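What Is Inside a Desktop Computer?

A desktop computer looks like a plain box from the outside. Inside, it is full of parts that each do a different job. The Hollis Science Room in Drarstead has old computers that visitors can look into, and this page explains what the main parts are for.

The case

The case is the box itself. It holds everything in place and keeps out fingers, pets and spilled drinks. One side usually comes off so that a grown-up can reach the parts.

The power supply

Electricity from the wall is too strong for the small parts in a computer. The power supply changes it into weaker electricity that they can use. It is a metal box with holes in it to let air through. Bundles of colored wires come out of it. In many computers, yellow wires carry 12 volts, red wires carry 5 volts, and black wires complete the path back.

Never open a power supply. It can hold a charge even after the computer is unplugged.

The motherboard

The motherboard is a large flat board that the other parts connect to. It is often green, but it can be black, blue or another color. Thin lines of copper run through it. They work like roads, and electric signals travel along them from part to part.

The processor

The processor, or CPU, follows the instructions in a program. If you play a game, the processor works out what happens when you press a button. It sits in a square holder called a socket. A small lever locks it down. When the processor is taken out, you can see the socket underneath.

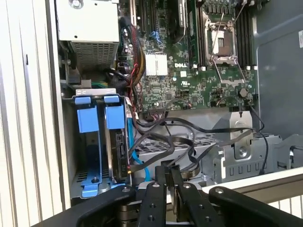
Memory

Memory comes on thin sticks that push into long slots. The computer uses it for whatever it is doing right now. Most of what is in memory is gone when the power goes off, so you need to save your work.

The hard drive

A hard drive keeps your files when the computer is turned off. It slides into a metal or plastic holder called a bay or cage. A flat cable called a SATA cable carries files between the drive and the motherboard.

Heatsinks and fans

Computer parts get hot when they work. A heatsink is a piece of metal with thin fins that spread the heat into the air. Fans blow the warm air out of the case.

Words to know

Socket: the holder a processor fits into.
Slot: a long, narrow opening for a memory stick or a card.
Volt: a unit used to measure electricity.

Next page: How a Keyboard Works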